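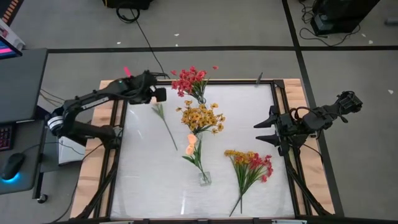
Frosted glass work surface in black aluminum extrusion frame, with flower stems and two small clear glass vases. Flowers and vases not included.

Poren 20 Frosted Glass Work Table
Item no. 1143
Category: Work surfaces / Floral and light assembly

Overview

The Poren 20 is a rectangular work table with a frosted white glass top, intended for sorting, trimming and arranging cut stems. The glass sits inside a black aluminum extrusion frame. The matte face scatters overhead light, so narrow leaves and small buds can be picked out without glare from the panel. Red and yellow blossoms read clearly against it, as do bare green stems.

The table is supplied as a top assembly and a leg set. The wood border is a separate line item and is described further down.

Glass panel

The panel is tempered and frosted on the upper face only. The lower face is smooth. Edges are ground and seated in the slot of the extrusion on a continuous rubber gasket. No clips or screws pass through the glass.

Plant sap, pollen and water do not soak into the surface. Pollen from open blossoms can lodge in the frosted texture if it is rubbed in. Lift it with a soft dry brush first, then wipe with a damp cloth. Do not use abrasive pads, steel wool or a razor scraper on the frosted face. Alcohol-based glass cleaner is acceptable. Floral adhesive comes off with the same cleaner after a few minutes of contact.

Do not cut on the glass. Trim stems with hand shears above the panel, or place a cutting mat on it.

Frame and legs

The frame is slotted black anodized extrusion. The outer slots accept standard drop-in nuts, so hooks, tool rails and lamp brackets can be added at any point along the sides without drilling. Accessories must not be fastened to the inner slot, which holds the gasket.

The lower corners carry diagonal legs that run outward to the floor. They extend past the outline of the top, and the clearance drawing should be checked before the table is placed against a wall or in a narrow aisle. The feet are flat rubber pads suited to carpet, vinyl and sealed concrete. On carpet, recheck level after the first week, when the pile has compressed under the pads.

Wood border (optional)

The border is light-colored wood and sits under the frame, showing as a narrow margin beyond the black extrusion. It protects the frame corners and gives a clamping edge for fixtures that should not bear on metal. It ships with a clear water-based finish. Standing water should be wiped off the wood promptly. The finish can be renewed with any clear water-based furniture coat after light sanding.

Placement of work

Keep vases and other weighted containers toward the far edge and leave the center of the panel open for loose stems. A small bud vase may be set directly on the glass. Ceramic containers with an unglazed foot will mark the frosting and need a felt or cork pad.

Loose stems can be laid out singly across the panel. Frosted glass has more grip than polished glass, and stems tend to stay where they are placed. A wet panel loses some of this grip.

Specifications

Top: tempered glass, frosted white, upper face only
Frame: aluminum extrusion, black anodized
Legs: diagonal, black, bolted to lower corners
Border: light wood, clear finish (optional)
Gasket: black rubber, continuous, replaceable
Assembly: 3 hex keys, supplied
Spare parts: gasket, foot pads, corner brackets, glass panel

Compatibility

The current frame uses the same corner bracket as the Plerkard bench series. Plerkard tool rails and shelf arms fit the outer slots directly. Tables in the original 2004 pattern use a narrower slot and need the Dalgleish adapter nut, sold in packs of 20. Replacement glass for the 2004 pattern is not interchangeable with the current panel.

Assembly notes

Assemble the frame upside down on a blanket, fit the legs, and tighten the corner bolts by hand only. Turn the table upright with two people. Level it, then tighten all bolts fully. The glass goes in last. Open the removable side rail, slide the panel in with the frosted face up, and close the rail. Check that the gasket is not folded at the corners.

If the border has been ordered, it must be in place under the frame before the legs are bolted on.

Shipping

Glass ships in its own crate. Frame, legs and border ship together in one carton. All orders leave from the Sokville warehouse. Inspect the crate on delivery and note any damage on the carrier's receipt before signing.

Page revised November 11, 2021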